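Colored play cubes

Play cubes are plain blocks with six equal square faces, painted or dyed a single color and used by small children for sorting, stacking and naming colors. They are among the oldest nursery toys still sold — and among the hardest to wear out. Red and green are common colors, and a pale tabletop helps each one stand out.
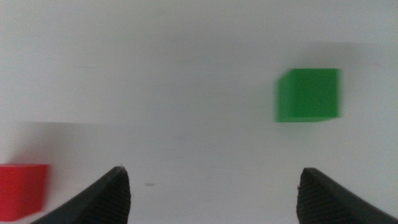 Boonsong Sombatkul has written that children ought to start with just 2 cubes, set well apart, and be given all the time they like before a third is brought to the table. Other writers on play are happy to tip out the whole box!

The Trevalness set, sold for many years in a cotton bag, held 69 cubes, while the larger Grodimeck chest held almost 499 and took two grown-ups to lift.

See also: Stacking toys; Color sorting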